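Two arms and a plate: Lorna Hepburn on building at home scale

Lorna Hepburn keeps a pair of steel-toed boots beside the door of the shared workshop and a second pair of slippers beside the boots. The slippers are for the half of the building with carpet in it. She spent 29 years repairing lifts before she took up robots, and she talks about both in the same tone.

The workshop is called Wikurano. It has a main floor with benches and a smaller end set up like a living room, with a sofa, a side cabinet and a glass table. Members pay by the month and book time on the larger projects. The one she works on most is the two-handed machine the members call Jusard, which is meant to do ordinary jobs at an ordinary table.

"We started on a workbench and everything was easy," she says. "The bench was flat grey, at the right height, and nothing on it was shiny. Then Montri said we should try it in a room where a person might sit down, and we lost most of the winter."

Montri Meesuk wrote the first version of the software that plans the arm movements. Hepburn looks after the mechanical side: joints, clamps, cabling and whatever has worked loose. Czesław Lis joined in January and took over the hands.

Asked what went wrong in the living room, she starts with the table.

"Glass is hard for it. The cameras see the top, and they see the carpet under the top, and they see the lights on the ceiling coming back at them. For a long while it would reach for a cup and stop short, because it had decided the table was somewhere else. Montri wanted to put a cloth over it. I said people have glass tables."

They kept the glass. Meesuk changed how the height of the surface is worked out, so that it is measured at the start of each session and then left alone. Hepburn says that fixed most of it, though bright spots still cause trouble late in the afternoon.

The choice of objects was argued over as well. The group began with foam blocks and plastic bottles, which Lis thought were too forgiving. He asked for things from a kitchen, and the list now has 78 items on it. Apples and oranges are near the top. The pineapple went on later, at Lis's request.

"It's a good test," Hepburn says. "It's heavy for its size, it's rough all over, and it isn't the same shape at both ends. If you hold it by the leaves you're going to drop it. So the hands have to go to the body of the fruit, and they have to agree with each other about who is holding what."

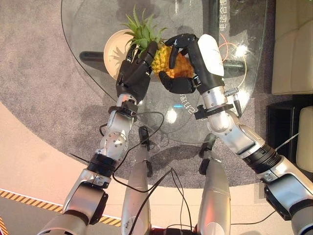
Both hands on the pineapple at the glass table, with the plate behind.

Getting the two hands to agree has been the slow part. Each arm was built and tuned separately, and for the first few months they behaved like strangers carrying a couch. One would tighten its grip and the other would read that as a push and move away. Lis now has one hand lead and the other follow, and the two can swap.

"Czesław will tell you that's a stopgap," Hepburn says. "It probably is. It also works on a pineapple, so I'm leaving it."

Her own complaints are about cables. The wrists turn further than she expected when she laid out the first set of leads, and she has rerouted them 5 times. She likes a loose loop with enough slack for the full turn, held well back from the fingers. Too little slack and the connector takes the load. Too much and the loop finds something to catch on.

"With a lift you have a travelling cable, and it hangs in the shaft, and you know where it's going to be every second of the day," she says. "Here it goes wherever the arm goes. I've had to stop thinking of it as wiring and treat it as a moving part."

She checks the clamp collars at the wrists before every session and marks each screw with paint pen so she can see if it has turned. She picked up the habit from her old job and has made the other members learn it. Emmanuel Tanui, who books the machine in the evenings, admits he thought it was fussy. "Then I found one that had moved a quarter turn," he says. "I do the check now."

Money is a sore point. The group buys second-hand where it can, and a good share of the joint hardware came out of a clearance lot from a supplier called Isaksson. Lai-ching Chow keeps the parts register, which had 109 entries when we looked at it. Hepburn says the register has saved them more than any discount, mainly by stopping people from ordering bearings that were already in a drawer.

Would she have one of these in her own house?

"Not this one. It's too big and you'd need tape on the floor. But I'd like to see the next one smaller — arms you could bolt to a kitchen counter and take off when your family came over."

A smaller build has been started under the name Sedico. So far it consists of a shoulder, some drawings and a disagreement about motors. Hepburn wants the motors low down, where the weight does less harm. Meesuk wants them in the joints, where the control is simpler. They have agreed to build one arm each way and compare them on the same table with the same objects.

In the meantime the work on Jusard goes on. The next task is putting a piece of fruit down on a plate without knocking the plate sideways. Hepburn expects that to take until the warmer weather, and she has a new set of wrist leads to make up first.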